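最終更新:5月

Pistau計画 進捗報告(助成元Ata宛て)
開き幅の記録不良とアーム停止の件について

前回の報告で「把持動作の一部に不安定さが見られる」と書いた件は、原因がほぼ特定できました。手持ちグリッパーの開き幅が実際と違う値で記録されており、その記録で学習した動作をアームに移したところ、本を必要以上に強く挟み、停止が遅れるという事象につながっています。けが人は出ていません。アームの運転は現在も止めています。本報告では経過、原因、影響の範囲、これまでに取った処置、今後の予定と費用への影響を述べます。

経過

事象が起きたのは水曜日の午後、実験室での確認運転の最中です。平積みの本の山から一番上の本を持ち上げ、横に置く動作を繰り返していました。17回の試行のうち7回で把持に失敗しています。失敗の多くは、指が本の手前で閉じきってしまう、あるいは閉じる位置が深すぎて表紙を押し曲げるというものでした。

最後の失敗では、指が厚い本の背を挟んだまま閉じる方向の指令が出続けました。力の上限による自動停止が働くはずでしたが、働くまでに時間がかかり、立ち会いの担当が非常停止ボタンを押して止めました。本の背に割れが生じ、指のパッドが片側でずれました。担当の手は可動範囲の外にありましたが、仮に本を支えようとして手を出していれば、挟まれた可能性があります。このため当方では、物損ではなく安全上の事象として扱っています。

停止後、アームの側から調べ始めました。モーター、力の検出、配線には異常がなく、単独で動かすと自動停止も設定どおりに働きます。そこで学習に使った収録データを見直したところ、映像では指が開いているのに、開き幅の値がそれより小さい収録が見つかりました。差は一番大きいもので8ミリです。薄い冊子なら何冊分にもなる差で、本の山を扱う作業では無視できません。

収録作業の状況

収録は、実験室とは別の部屋で行っています。窓の大きい、本棚で仕切られた部屋で、濃い茶色の大机の上に本や冊子を並べ、手持ちグリッパーで取り上げたり移したりします。アームはこの部屋には持ち込んでいません。事象の後、新しい収録は止め、開き幅の確認を目的とした短い収録だけを続けています。

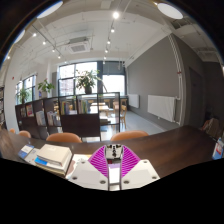 大机での収録。2枚とも指を開いた姿勢。

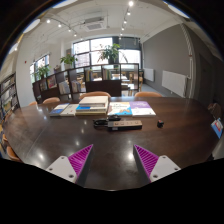

文:Pistau計画 収録・安全担当

確認用の収録では、最初に指を開いた状態をしばらく保ち、次に完全に閉じ、もう一度開きます。値が正しければ、前後の開いた状態で同じ数字が出ます。不良のある個体では、二度目に開いたときの値が一度目より小さくなりました。閉じる動作を勢いよく行うほど差が出やすく、ゆっくり閉じると差が出ないこともあります。前回の報告までに気づけなかったのは、機材の受け入れ検査をゆっくりした開閉だけで行っていたためです。検査の手順に不足がありました。

原因

原因は二つ重なっています。

一つ目は機械側です。グリッパーの開閉機構はHellwigから購入した部品を使って組み立てています。指の動きを回転検出器に伝える継手の止めねじが緩み、軸に対して継手が少しずつ滑っていました。分解したところ、ねじの当たる部分に擦れた跡がありました。組み立て時にねじの緩み止めを塗っておらず、これは当方の作業漏れです。Hellwigの組み立て手順書には塗布の指示があり、部品そのものに欠陥があったとは考えていません。

二つ目はソフトウェア側です。収録にはGudanceを使っています。当方の設定では、起動したときの指の位置をそのまま「閉」として扱うようになっていました。起動前に指を閉じておく決まりでしたが、開始を急いだときに少し開いたまま起動した収録が見つかっています。この場合、収録の全体で開き幅が一定量小さく記録されます。起動時に実際の位置を確かめる機能はGudanceにあり、当方がそれを切っていました。導入した当初、確認の画面が毎回出て作業が遅れるという理由で切ったもので、判断の記録は残っていましたが、その後の見直しをしていませんでした。

どちらか一方だけであれば、値の不自然さに収録中の画面で気づけた可能性があります。二つが重なると、ずれが一定にならず、映像と並べて見なければ判別できませんでした。

自動停止が遅れた理由

力の上限は、開き幅の値に応じて切り替わるように組んでいました。指が大きく開いているときは上限を低く、対象物に触れる幅に近づくと把持のために上限を上げるという考え方です。学習した動作が誤った幅を前提にしていたため、本の背に触れた後も「まだ閉じる途中」と見なされ、上限の高い設定に早く入り、そこに長くとどまりました。

停止の仕組みそのものが、学習データに由来する値に依存していたことになります。設計の段階で分けておくべきものでした。この点は原因の二つよりも重く見ており、アームの運転を再開する条件の筆頭に置いています。

影響の範囲

見直しの対象は、今期に入ってからの収録700件です。すべてについて、映像から読み取れる指の開きと記録された値を突き合わせています。作業は手作業と自動の判定を組み合わせて進めており、手順は次のとおりです。

・収録の冒頭で指が開いている区間を取り出す
・左右のパッドの間隔を映像から求める
・記録された値との差を出し、許容を超えるものに印を付ける
・印の付いたものを人が見て、継手の滑りか起動時の位置のずれかを分ける

窓からの光が強い時間帯の収録では、つやのある机の面に照明や窓の反射が入り、パッドの縁を自動で見分けにくいものがあります。これらは最初から人が見ることにしました。魚眼の映像なので、指先が画面の中央寄りにあるか下寄りにあるかでも間隔の求め方が変わります。補正の表を作り直すのに予想より時間を取られました。

起動時の位置のずれだけが原因の収録は、一定量を足し戻せば使える見込みです。継手の滑りがあるものは、途中でずれ方が変わるため補正をあきらめ、学習から外します。外す件数は突き合わせが終わった時点で報告します。現時点で途中の数字を出すと、後で変わる可能性が高いため控えます。

前期に納めた評価用のデータは、別の開閉機構で収録したもので、今回の不良の対象に入りません。念のため一部を抜き出して同じ突き合わせを行い、差のないことを確認しました。

これまでに取った処置

グリッパーは全個体を分解し、継手を新品に替えたうえで、手順書どおりに緩み止めを塗りました。ねじの頭と継手にまたがる合わせ印も付け、収録の前後に印のずれを目で見ることにしています。

Gudanceの起動時確認は有効に戻しました。確認の画面が出る分、収録の開始は遅くなりますが、省略できる設定は作りません。加えて、収録の冒頭と終わりに指を完全に閉じて開く動作を入れ、その二回の値が合わない収録は保存の段階で保留の扱いになるようにしました。

収録机の電源まわりも同じ機会に点検しました。机の上に電源タップを置く配置では、腕を動かしたときにグリッパーやケーブルが触れるおそれがあります。今回の事象とは関係がありませんが、余ったケーブルは束ね、作業で物を動かす範囲にかからないようにするという注意を手順書に書き足しました。

アームについては、可動範囲を示す床の表示を広げ、運転中に対象物を手で支えることを禁止しました。これまでは口頭の注意だけで、文書になっていませんでした。損傷した本は当方で弁償し、持ち主の了解を得ています。

再開の条件

アームの運転は、次の条件がすべて満たされるまで再開しません。

・力の上限を、開き幅の値から切り離した固定値で別系統に設ける
・その系統が、学習した動作の指令より優先されることを試験で確かめる
・本の代わりに測定用の治具を挟み、停止までの時間と力を記録する
・非常停止ボタンを押しやすい位置に移し、立ち会いの担当が訓練を受ける

最初の二つは設計が終わり、部品の到着を待っています。治具は内製し、すでに寸法の確認まで済みました。停止時間の基準値については、貴財団の安全審査の意見を受けてから決めたいと考えています。基準の案と試験の手順書を別便で送りますので、確認をお願いします。

日程と費用

収録は、確認用のものが終わり次第、通常の内容に戻します。部屋の使用は引き続き認められており、机や棚の配置も変わらない予定です。学習のやり直しは収録の突き合わせが終わってから始めます。このため、当初の計画で予定していた実演は次の期に送ることになります。延期の申請書は本報告に添付しました。

費用については、継手と別系統の停止回路の部品代が追加になりますが、実演の準備費から振り替えることで、助成額の範囲に収まります。人の手による見直しの時間は当方の負担とし、助成には計上しません。

未解決の点

継手が滑り始めた時期がまだ分かりません。収録を古いものから順に見ていますが、ずれが小さいうちは映像からの読み取りの誤差に埋もれてしまい、境目をはっきり引けません。学習から外す範囲を広めに取るか、誤差の内側にあるものは残すかで、使える収録の量がかなり変わります。現在は広めに外す方向で作業していますが、薄い冊子を扱う収録がもともと少なく、そこが特に減る見通しです。追加の収録で補う場合の内訳を作成中です。

もう一点、ずれたパッドの貼り直し後に、左右の当たりが前と同じかどうかを確かめていません。測定用の治具が使えるようになったら、停止試験の前に調べます。結果は次の報告に載せます。

関連する報告
・Pistau計画 前回の進捗報告
・開閉機構の受け入れ検査手順(改訂版)
・Gudance 収録設定の変更記録
・Hellwig製部品の組み立て記録
・アーム運転時の安全手順書
・実演延期の申請について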